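From: Kurniawati Pangaribuan
To: gripping-practice list
Subject: Re: Draft 3 of the soft goods handling guide, section 4 (bags)

Hi all,

I read draft 3 on the train this morning and then read it again at my desk, which should tell you how happy I am with it! Section 4 used to be the part of the Foltenley guide I skipped, and now it's the part I want to print out and tape up next to the cell. Thank you, Azra, for untangling it.

Živko Hodžić wrote:

> My one worry is 4.2. It says the gripper "shall close on the neck of
> the bag with the force stated by the bag supplier." Our bag suppliers
> don't state a force. Most of them don't state anything. I'd like to
> drop the sentence and let each site set its own limit, with a record
> of how they got there. Also, do we need to say "neck" at all? At
> Lorstead we pick up plenty of bags by a side fold and they go in the
> bin fine.
>
> Živko

Yes to the first part, completely. A rule that points to a number people can't get is a rule they will quietly ignore. How about this for 4.2:

"The site shall set a closing force limit for each type of bag and keep a record of the test behind it. The record shall give the type of bag, the load, the finger surface and the number of picks."

For the number of picks I'd go with 30 per bag type. Zdeňka wanted 89 in the last round, and I do see why (her load cases are much wider than ours), but a small site will never get through that for every new bag that shows up.

On the neck, I'd like to talk you out of it – or at least halfway. A side fold is fine for an empty bag. With anything heavy inside, you have one or two layers of film taking the whole load, and the contents swing. When you gather the neck first, the load goes into many layers at once, and the fingers have something thick to close on. We went through our log at Midden before I wrote this, and of 82 drops with loaded bags, most started from a side fold. So maybe: neck grip required for loaded bags, any grip allowed for empty ones?

The thing I'd add is a line about where the finger tip sits. 4.3 says "near the neck," and two people at our site read that two different ways. I'd want the tip in the gathered part, where the plastic is bunched tight, well away from the smooth panel. A picture in the guide would settle it faster than my wording does:
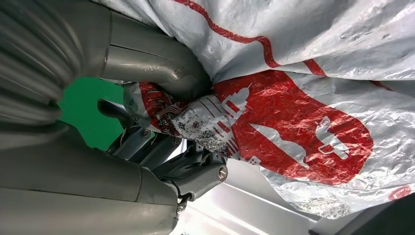 Neck grip on a printed shopping bag, wrist camera view. Upper finger tip in the gathered folds.

Two smaller things while I have the file open:

4.5, print on bags. Can we ask sites to test with printed bags as well as plain ones? Ognjen has seen his neck finder do well on plain white and then get confused by big colored shapes.

4.7, finger inspection. "Regularly" needs a number. We check every 2,000 picks and would be glad to see what others do.

I can turn all this into marked-up text before the June call if Azra sends me the source file.

Kurniawati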